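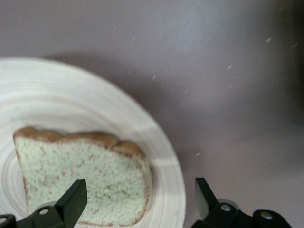 What kind of bread makes the best toast for a crowd?

A plain sandwich loaf with a few flecks of grain in it, sliced medium and bought the day before. Very fresh bread squashes when you handle it, and the fancy crusty loaves tend to be too tall for an ordinary slot, so we have gone back to the simple domed kind every time we strayed from it.

Welcome to the toast page! This is the breakfast corner of our Gutcombe kitchen gallery, and it has grown a good deal since we first put up a handful of pictures and a recipe for marmalade. Toast is such a small thing to fuss over, I know, but we serve it every Sunday from 8 in the morning until the butter runs out, and over 311 slices went across the table last October alone, so we feel we have earned a few opinions on the matter.

The slice on its plate

I do love the top of a slice like this, with those bumpy shoulders where the crust goes a deeper golden brown. The little reddish-brown and tan flecks all through the middle are what give it some character once it has a bit of color on it, and they stand up nicely to a strong jam (ours is usually plum, from the trees out toward Busdale). The plate has faint rings running all the way around, and I think a pale plate with a wide rim is just right for toast – there is room for a knife, and room for the crumbs, too.

A word about butter, while we are here. Take it out of the refrigerator before you do anything else in the morning, before the kettle even, and cut it into small pieces so it softens evenly. Salted or unsalted is a matter for your own household. In mine we have agreed to keep both and not discuss it.

The toaster and the mitts

Two slots, a cream-beige body, a shiny chrome top and a row of small diamond shapes along the side, which happen to go very well with the diamond stitching on the yellow oven mitts. A two-slot toaster does mean that 16 slices take 8 rounds, and I will admit there are mornings when a bigger one sounds tempting, but there is something pleasant about toast arriving a pair at a time, while everybody is still talking. The mitts with the dark trim are for the oven, where we warm the plates that can stand it and keep a covered dish of eggs.

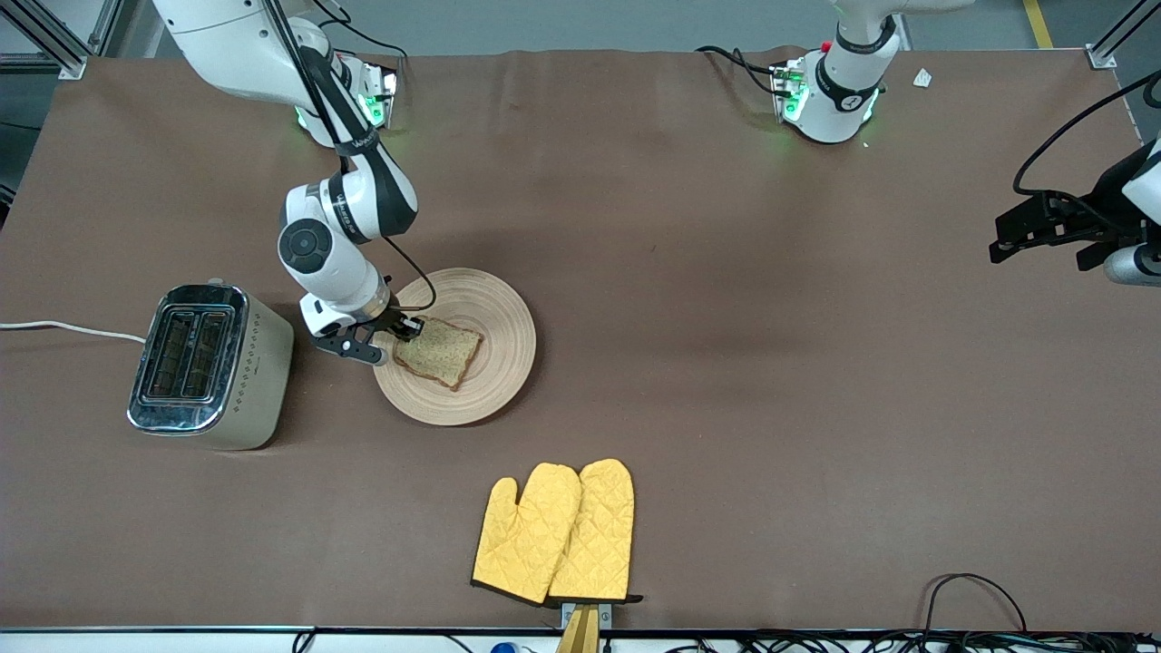

Keeping the toast warm

Stacking is what makes toast go limp, so stand the slices up against one another in a rack, or lean them along the edge of a dish if you don't own one. They will hold for 4 minutes or so and still have a good snap to them. After that, I would sooner make a fresh pair than try to bring the old ones back, and the cooled slices can go into a bag for crumbs.

More pictures from the Gutcombe kitchen are on their way, beginning with the porridge pots and the Olaniyan pepper relish that so many of you have asked about. The recipe for the plum jam is on the preserves page, next to the Gurberg pickles.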